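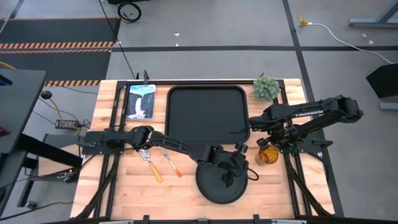 Ashok Vishwakarma wrote to this page that a director's cut is a second product sold to the same customer, and that studios should stop describing it as a gift to the fans. His letter concerned the extended version of Marar, which runs 19 minutes longer than the film released in May. The complaint deserves a fuller answer than the distributor has given it.

Extended versions have a legitimate place in the life of a film. Scenes are removed for many reasons, and some of those reasons have little to do with quality. Viewers who admired the original are entitled to be curious about what was left out, and a director is entitled to show them.

The difficulty lies in how such versions are now planned. Stondau announced the longer Marar before the first had finished its run in theaters. A petition asking for its release had gathered 2339 names at that point, a modest number for a picture shown on 1719 screens. It is hard to accept that the studio was responding to public demand when the announcement came so early.

The same pattern can be seen with Utley, whose missing final act was discussed in interviews well before opening night. Audiences paid full price for a story that its own makers were calling incomplete.

Studios should state plainly, at the time of first release, whether a longer version is already in preparation. Ticket buyers could then decide for themselves whether to wait. Civden has followed this practice with its last two features, and neither appears to have suffered for it. Stondau should adopt the same rule before its next release is dated.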